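Why I Keep Going Back to the Second Couple

Every reader I know has a favorite pair of sweethearts, and I have mine too, but this month I want to put in a good word for the other two. You know the ones I mean. The best friend and the grumpy brother. The cousin who came for the summer and the doctor she argued with at supper. They get a chapter here and half a chapter there, and by the end of the book I often find I've been reading faster just to get back to them.

It started with Jane Bennet and Mr. Bingley, I suppose. I was fourteen and thought they were dull. Then I read the book again as a grown woman, with a few disappointments behind me, and oh, how I wanted those two kind people to be left alone long enough to say what they meant! Elizabeth gets the good lines, and she earned them, but it's Jane I worry about when she's stuck in London waiting for a visit.
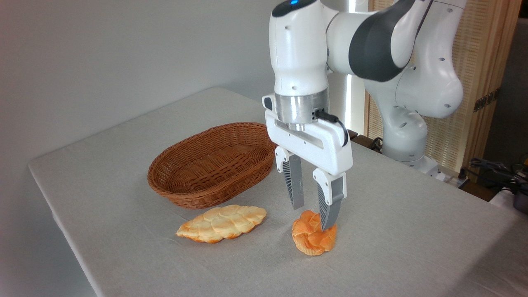
Little Women gives us another pair, Meg and John Brooke, who have the nerve to get married with plenty of pages still to go. I love the chapter where the jelly won't set and he brings a friend home to dinner. They quarrel, they sulk, they make it up again, and it feels more like a marriage to me than many a grand proposal in the rain.

When I asked about this in the May issue, 41 of you wrote back (thank you, I read every one, some of them twice). Several of you said the second couple is where an author relaxes a bit, and I think there's something in that. A reader in Clarkutbridge told me she skips ahead to find them and then goes back for the rest - I was shocked, and then I remembered I did the very same thing with a paperback last winter.

So for next month, send me your favorite pair from the edges of a story, old or new, and tell me the moment you knew you cared more about them than you were supposed to. A few lines will do, though you're all welcome to run on as I do. I'll print as many as I can fit, and meanwhile I'm off to find my old copy of Middlemarch and spend some time with Mary Garth and Fred Vincy.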